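Evaluation of the Grilum Hand-Held Gripper Kit for Recording Two-Handed Tasks

Liette Poirier and Sylvie Sutherland
July 7, 2021

1. Purpose

The Grilum kit is sold as a pair of hand-held grippers with cables and recording software. The Farnside lab asked us to decide whether it could replace the Dankwa teaching arms in the introductory course. We tested setup, recording and handling of soft objects.

2. Method

Each of us recorded 100 trials, for a total of 200. A trial was accepted if the software saved complete tracks for both grippers and the object was not dropped. Calibration was repeated after every change of operator.

3. Results

Of the 200 trials, 147 were accepted. Most rejected trials had a gap in one track, usually when the wrists crossed. Rigid blocks gave few problems. Plush toys were harder, as the jaws close on fabric before they reach anything firm, and the force reading rises late.
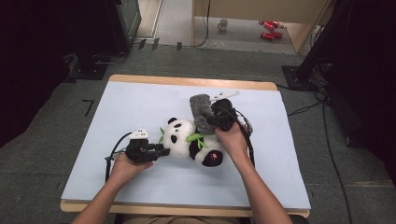
Figure 1. Soft-object task with the panda toy, one gripper in each hand.

Cable drag was noticeable on long reaches. The manual covers cable routing in two sentences and does not give a minimum bend radius.

4. Recommendation

We recommend the kit for rigid-object exercises only. The soft-object trials should be repeated in August with the wider jaws, which had not arrived when testing closed.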